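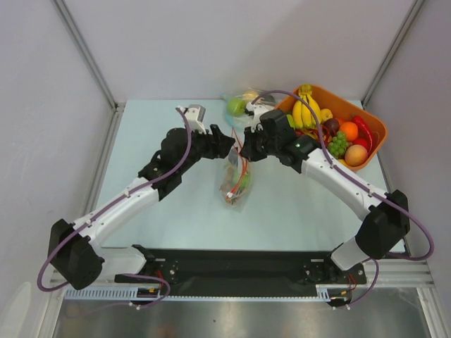

*Pale tabletop enclosed on three sides, with metal corner posts.*

# Niltano Bench Enclosure

**Manufacturer:** Alico
**Supply and service:** Udevbridge
**Catalog reference:** 354

The Niltano is a three-sided enclosure for bench work that is disturbed by room air, stray light or passing traffic. It is supplied as a complete station with its own tabletop, and is intended for laboratories, repair shops, conservation studios and teaching rooms where a fully closed cabinet would get in the way of the work. The front and the top remain open. The operator has full access to the work surface, and tall items may be brought in from above.

The enclosure is a passive item. It contains no fan, filter or extraction, and it does not protect the operator from fumes, dust or biological material. Purchasers who require containment should consult the Udevbridge office before placing an order.

## Intended use

The Niltano is suited to the following kinds of work:

- sorting and mounting light paper items, seeds, fibers or small labels
- assembly of small parts that are easily blown or knocked from an open bench
- color comparison and inspection against a plain background
- setting up glassware and stands in a shared room
- demonstrations to a seated group facing the open side

It may also be used with a top-loading balance of moderate sensitivity. Analytical balances should keep their own draft shield in place at all times. The enclosure reduces air movement coming from behind and from the sides, but a door opening in front of the station will still be felt at the work surface.

## Construction

The back wall is light gray and the two side walls are gray. The walls meet at metal corner posts at the rear of the table. Metal rails run from back to front along both sides of the tabletop. The tabletop has a pale finish, chosen so that dark and mid-toned parts can be found quickly and spills are noticed early.

All wall panels can be replaced individually. A damaged panel does not require the station to be returned, and replacement can usually be carried out on site by two people with hand tools. The tabletop is a single piece and should be replaced only by a service technician.

## Surface and color

The wall and table colors were settled in January after a trial at the Riihimäki teaching workshop, where an earlier white version was found tiring under bright ceiling light. Normand Bergeron, who led the trial, recommended a muted gray for the walls and asked that the table remain pale. Both recommendations were adopted. The white version is no longer sold, although replacement panels in white can be supplied to existing customers while stock lasts.

Slight differences in shade may be seen between panels from separate production runs. Customers who are fitting out a full room, and for whom a close match matters, are asked to order all stations together.

## Siting the station

Place the station on a level floor with its back to a wall or to another station. Leave a clear passage in front. Stations should not be placed directly beneath an air supply grille — the open top offers no protection from air moving downward, and the side walls may make the effect worse by turning the flow across the table.

Lighting should come from above and slightly to one side. A single strong lamp will throw the shadow of a corner post or a tall object onto the back wall. Where even light is needed, as in color comparison, two lamps of the same type should be used, one on each side and at equal height. Window light is acceptable for general work but changes through the day and should be screened for inspection tasks.

Electrical cords should be led over the front edge or along a side rail and secured. Cords must not be pinched between a wall panel and the tabletop. Drilling of the panels or the tabletop by the customer is not permitted during the warranty period.

## Cleaning and care

Wipe the tabletop at the end of each working day with a soft cloth and mild soap in warm water. Dry it with a second cloth. Wall panels need cleaning less often, and once a month is sufficient in most rooms.

Do not use scouring pads, bleach or acetone. Alcohol may be used in small amounts to remove ink or adhesive, followed by clean water. Adhesive tape should not be left on the walls overnight. Labels and notices are better placed on the outer faces of the side walls, where residue will not interfere with inspection work.

Fasteners at the corner posts should be checked for tightness after the first 20 days of use and once a year after that. Stations that are moved between rooms should be checked after every move.

## Ordering and delivery

Orders are accepted in writing and should state the catalog reference, the number of stations and the delivery address. Standard delivery is made to the ground floor. Delivery to an upper floor, unpacking and removal of packaging can be arranged at additional cost, and should be requested when the order is placed.

Orders for seven or more stations to a single address are scheduled separately. The purchaser will be asked to provide a floor plan showing doors, air grilles and existing furniture.

Standard orders leave the Udevbridge warehouse within nine working days of confirmation. Panels ordered as spare parts are sent on the same terms.

## Warranty and returns

Alico warrants the posts, rails and tabletop against defects in material and workmanship. Wear to the finish from normal use is excluded, as is damage caused by unsuitable cleaning agents. Claims should be accompanied by the delivery note and a short written account of the fault.

Unused stations in original packaging may be returned by prior agreement. Return freight is paid by the purchaser unless the goods were supplied in error.

## Inquiries

Technical questions, including questions of siting and replacement panels, should be addressed to Melati Ginting, Product Support, Udevbridge. Requests for quotations should be sent to the sales office with catalog reference 354 in the subject line.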